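Home | Projects | Equipment | Galleries | Contact

Planning the second teardown bench: gallery and notes

20/06/2024

14 comments | 37 shares

We have been running one automated bench at the Litanville depot since February, and the question for next year's budget is whether to put in a second. Several people on the refurbishing side have asked what the money goes on, so this gallery page puts the bench and the numbers in one place. More pictures will be added under the same headings as the planning moves along.

The short version of the proposal is one more bench of the same pattern, with two arms, at least one gripper with a camera on it, a slatted aluminium table and a set of printed fixtures. Gustach has quoted for the arms and mounting. Flitier has quoted for the tables and the fixture printing. Hsieh would do the electrical work, as they did the first time. All three quotes are good for 11 weeks, so there is some time but not a great deal of it.

The work itself is desktop towers. They come in on pallets from office clear-outs, and what we want out of them is processors, memory and drives in a state that can be tested and sold on. The cases and boards mostly go to scrap by weight. The processors are the part worth handling carefully, and they are also the part most easily damaged by someone in a hurry at the end of a shift.
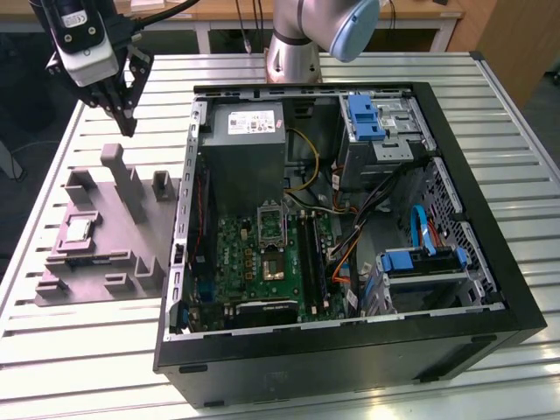 Category: Bench and fixtures

A tower on its side with the panel off, the CPU socket open and a processor sitting in the grey printed fixture to the left. The blue drive brackets are still in the case.

What to budget for at this station:

Table. Slatted aluminium again. The slots let us move a fixture or an arm base without drilling, and we have shifted things on the first bench more often than we planned to. Flitier offers a cheaper flat-topped table, but we would lose the adjustment. Keep the rounded front edge too – people lean on it all day.

Arms. Two per bench. One arm can do the job on paper, but then the case has to be clamped, and no two brands of tower clamp the same way. If the budget is cut we would sooner delay the whole bench than buy half of it. The lead time from Gustach is 8 weeks from the deposit.

Gripper and camera. Order these together and order a spare set of fingers. Reaching down into a case between a drive cage and a power supply is hard on fingers, and the spare set is a small line in the quote. The camera needs to be covered by the same service agreement as the gripper, or we end up with two suppliers each telling us to call the other.

Fixtures. Printed, and cheap enough that they should come out of the consumables line instead of capital. Allow for 100 hours of printer time in the first year. Most of that is revisions. The plate with posts and pockets that we use now is not the first version, and a second bench handling different models will want its own.

Cables. The time in each tower goes on cables far more than on screws. Power leads, SATA cables and front panel wires all run across each other, and they are never in the same place twice. For now a person still does the awkward ones, and the staffing line should stay as it is. Anyone reading this hoping for a wage saving in year one should take it out of their spreadsheet.

Floor and power. The second bench needs its own circuit. Hsieh wants cable covers included this time so that nothing has to run loose across the floor, and we agree with them. Check the clearance behind the table before marking out, as the arm bases mount along the back edge and need room for their leads.

Volume. The case for a second bench rests on 600 towers a month. Below that, one bench and a longer day will cover it. We have been over that figure in some months and under it in others, and the office contracts for next year are not all signed.

Still to be settled: whether the fixture files belong to us or to Flitier after the first order, and who pays for freight on returned parts. The Gustach quote is silent on training. We had two days with the first bench and could have used four – that should be asked for in writing before any deposit goes out.

Questions about the figures can be left in the comments. Requests to visit the bench go through the Litanville front desk.

Share this page | Print | 14 comments

Previous gallery | Next gallery | Back to Equipment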